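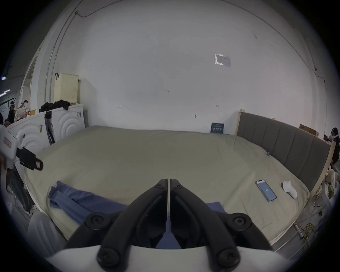
A two-finger gripper over a bed during Medelus household trials. A blue cloth and a smartphone lie on the fitted sheet.

Medelus Publishes Results of Household Chore Trials

Bed clearing and cloth folding remain slower by machine than by hand, company reports

DRARHAM, December 20, 2019 - Medelus, a developer of automated handling equipment for homes and small laundries, today released the results of a trial program that tested whether current machines can complete ordinary bedroom and laundry chores without human help. The company concludes that single steps can now be automated with fair reliability, but that a full chore, from start to finish, is still beyond the equipment it tested.

The program began in May and covered 4 chores: clearing objects from a bed, folding a loose cloth, sorting clothing by color and loading a washing machine. Work took place in furnished rooms in Drarham, with a total of 3000 attempts recorded. Of these, 178 were finished from first movement to last without a person stepping in.

"Those 178 attempts matter a great deal to us, and so do the others," said Elmarie Mthembu, director of research at Medelus. "Picking up a hard object from a flat sheet is a task we would now be willing to show a customer. Folding a cloth that has been dropped in a heap is a task we would not."

Soft goods caused most of the failed attempts. A crumpled cloth has no fixed shape, and its corners are often hidden under other layers. In many trials the gripper took hold of the cloth and the sheet together, and the attempt had to be stopped. Wrinkles in a fitted sheet were also mistaken for the edge of an item lying on top of it.

Small objects produced mixed results. Phones and books were lifted in most cases when they lay clear of fabric. Clips and other very small items were frequently missed, or were pushed toward the side of the bed before the fingers could close.

Henditex, which supplies linens to hotels and care homes, took part in the program as an industry partner. Its operations manager, Fotis Konstantinidis, said the company has no plans to change its staffing on the basis of the results.

"Our people handle sheets and towels all day, and they do it while talking to each other," Mr. Konstantinidis said. "We will look again when a machine can take a mixed pile and keep going. Sorting is where we expect to see the first practical use."

The trials used two finger designs. The second, a curved and segmented type, was developed by a team under Nghĩa Phí and replaced a straight finger that tended to slide off thin fabric. Medelus will continue with the curved design only.

A second round of trials will begin next year in partnership with Bassi, a maker of laundry room fittings. It will concentrate on cloth folding and on moving clothes between a basket and a washing machine. Medelus does not expect to offer a household product during that period and is not accepting advance orders.

The full report, including the list of failed attempts by type, is available on request from the Medelus press office.

About Medelus
Medelus designs gripping and handling equipment for domestic and light commercial use. The company is based in Drarham.

Press contact
Qistina Sopacua, Media Relations, Medelus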